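## 4. Colocar los sensores de puerta

Ya tienes la centralita Canell enchufada y con la luz fija, así que toca la parte que a mí más me gusta (y la que más gente deja a medias). Yo monté los míos en una tarde, con la radio puesta y sin taladrar nada.

**Necesitas:** los sensores Divero, sus imanes, las tiras adhesivas, un paño, alcohol y un lápiz.

1. Abre la aplicación, entra en *Dispositivos* y pulsa *Añadir*. Deja el móvil cerca, que lo vas a usar todo el rato.
2. Tira de la lengüeta de plástico de la pila. El sensor parpadea en verde y la aplicación te pide un código: el de fábrica es 3319. Cámbialo en cuanto puedas, ¡por favor!
3. Ponle nombre antes de pegarlo. Yo al principio los llamé «puerta 1» y «puerta 2» y luego me volví loco buscando cuál era cuál.
4. Limpia con alcohol el marco y el canto superior de la hoja. Espera a que se seque.
5. Marca con lápiz la posición. El sensor va en el marco y el imán en la hoja, con las dos flechitas enfrentadas y la puerta cerrada.
6. Pega primero el sensor y aprieta 31 segundos (sí, el manual de Canell dice exactamente eso, y yo los cuento). Después, el imán.
7. Abre y cierra varias veces mirando la pantalla. Si el estado no cambia, acerca un poco el imán.

> **Nota:** si tienes dos puertas muy juntas, ábrelas a la vez y comprueba que las hojas no se rozan y que ningún imán queda pegado al sensor de la otra. A mí me pasó con los primeros — avisaba de una puerta abierta que estaba cerradísima.

> **Precaución:** no pegues nada sobre barniz reciente. El adhesivo agarra muy bien y, al retirarlo, se lleva el acabado.

### Si algo falla

- **Parpadeo rojo:** pila baja. Da para unas 4.000 aperturas, y en una casa con niños eso vuela.
- **No aparece en la lista:** acércalo a la centralita, repite el paso 2 y vuelve luego a su sitio. Si sigue perdido, prueba con un repetidor Semov en mitad del pasillo.
- **Avisos repetidos:** sube el retardo en *Ajustes*, apartado *Puertas*. Yo lo tengo al máximo en las de paso.

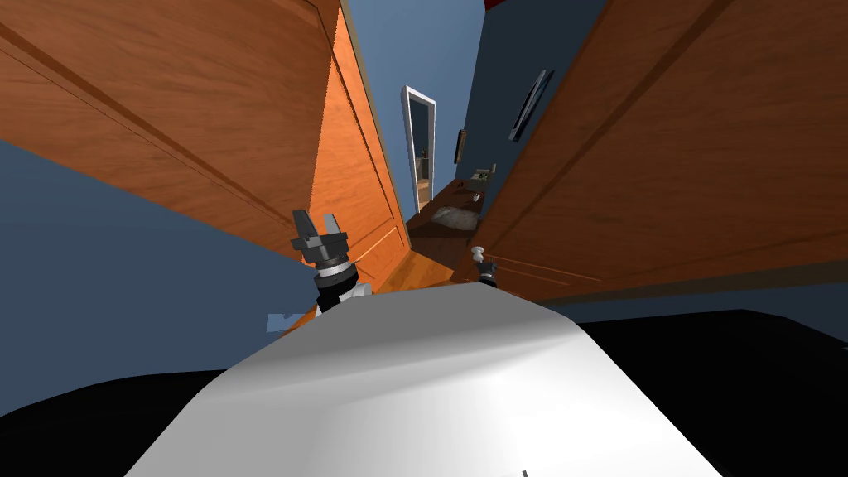 *Puertas de madera abiertas en un pasillo de paredes azules.*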